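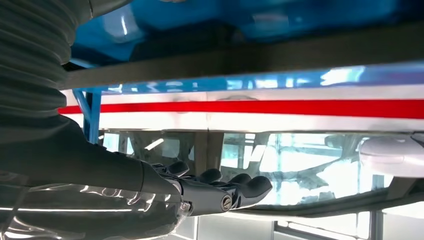
By the press office, Pendel

Pendel has put a hand on the market. It is dark grey, has four fingers in a row and comes on an arm wearing a ribbed sleeve, which our Grultden office insists on calling the cardigan. The product is called Flultoveo, a name chosen after 2 meetings and never discussed again.

Flultoveo goes on sale in January as a kit: arm, hand, sleeve and a manual of 288 pages, many of them diagrams. It is meant for reaching under and along things that people would sooner not crouch beside – beams, rails, the lower edges of glass panels.

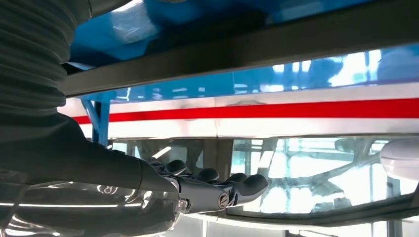 The sleeve can be swapped without taking the arm off its mount, a change requested by our trial customer, Chege, in language we have softened for this release. The knuckle fasteners can be reached from the side of the hand with an ordinary screwdriver.

Hire costs £400 a month, with a refundable deposit of £700. The kit does not make tea, and we would be grateful if people stopped asking at trade shows.

Orders and press enquiries: Pendel, Grultden.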